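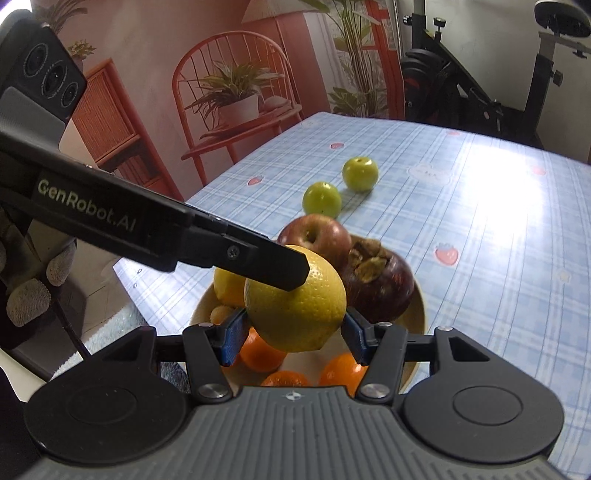

Fruit bowl, lemon on top, 25/08/2020

Okay, a little thread on the fruit bowl, since a few of you asked after I mentioned it last night and I can't answer anything in one post. Get a drink, I do go on.

1/ The bowl itself is plain beige and round, and I've had it longer than I've had the table. It came from a market stall in Quintanilla, it cost me 11 dollars, and I carried it home on my lap on the bus wrapped in a sweater. I have owned prettier bowls since then! They all went to the thrift store and this one stayed.

2/ What's in it today: lemons, oranges, a red apple at the back, and one mangosteen, which I'm ridiculously pleased about. The shop down in Favach only gets them now and then, and I never see more than a handful. It's that dark purple one with the dried brown leafy bit on top (the calyx, if you want to be fancy about it).

3/ I put the oranges at the bottom. They're heavy and they can take it, and I only go digging for them on weekends when I feel like juicing. Lemons go higher up where I can grab one without starting a landslide. I use lemon in practically everything: tea, fish, a squeeze on the melon, the last inch of a pot of soup.

4/ The green fruits are sitting out on the cloth behind the bowl for now. I like to leave a couple out where I'll walk past them, otherwise I forget what I bought and go and buy it again. My record is 2 full bags of limes in one week in March. We had a lot of limeade.

5/ Yes, the tablecloth is the strawberry one! Light blue plaid with little pink strawberries and a white cloud on it. I know some of you think it belongs in a kid's room and you're welcome to think so. I bought it from Britum in their spring sale and I've washed it at 40 degrees (my machine is an import, it only speaks Celsius) more times than I can remember, and it still makes me happy at breakfast.

6/ To the person who asked about the pink wall with the painted tree: it stays. I went back and forth on it for ages, had paint chips from Skivus taped up by the door and everything, and then one morning I was eating toast and looking at that tree and thought, no, I'd miss you. So the paint chips are in a drawer.

7/ The orange chair has become a plant stand. I meant it to be for one afternoon while I wiped down a shelf, and now the white pot lives on it and guests have to sit somewhere else. I've got another small plant on top of the woven cabinet and the tall leafy ones farther back, so really the plants have the best seats in the house.

8/ And the exercise bike, for those with sharp eyes, is still against the wall. I did 64 minutes on it last month. In total. All month. I'm telling you so that somebody will ask me about it in September.

9/ Back to the fruit. Does anyone have a good way to open a mangosteen without getting purple all over everything? I usually score it around the middle with a small knife and twist, but I've stained one good dish towel already and I'd like to keep this cloth nice. Tell me your tricks, I'm having it after dinner.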